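4.3 Submitting protest footage for review

This section covers loading witness video into the Brultine desk and requesting a review. It applies to crowd incidents, vehicle damage and disputed arrests. Read section 4.2 before handling footage that shows minors.

1. Sign in with your Distcombe observer account and open Incidents.

2. Select New incident. Enter the street, the start time and the name of the person who supplied the video.

3. Drag the original file into the upload field. Do not upload a copy saved from a social media post – reposted clips are often trimmed, and the file times are lost.

Note: The limit is 1,869 megabytes per file. Split longer recordings before upload and number the parts in order.

4. Wait for the status to change to Stored. The desk assigns an incident number. Write it on the paper log.

5. Open the Persons tab and add one entry for each person whose conduct is in dispute. Use neutral labels such as "Person A, white shirt". Do not enter "officer", "plant" or "agitator" unless a badge or a court record supports it.
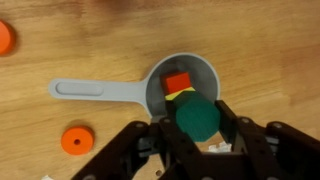
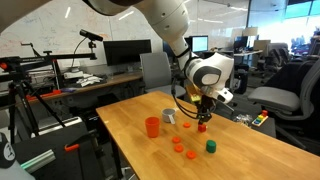 6. For each entry, mark the start and end of every action you want reviewed. Keep the marks tight. A reviewer sees only the marked span plus five seconds on each side.

7. Set Confidence to Low, Medium or High. Clothing alone is never enough for High.

8. Select Request review. Requests from the Gisen and Khokhar districts go to separate queues, so check the district field first.

Caution: Once a review is requested, the marks are locked. To change them, withdraw the request and start again from step 6.

Caution: Do not share the review link outside your team. Anyone who has the link can play the unblurred file.

If the upload stops with error 591, the file has no time record. Attach a signed statement from the person who filmed it, then select Retry. Error 684 means the same file is already stored under another incident number.

Access problems go to Aqeel Tanoli at the Distcombe desk. Include the incident number and the error code.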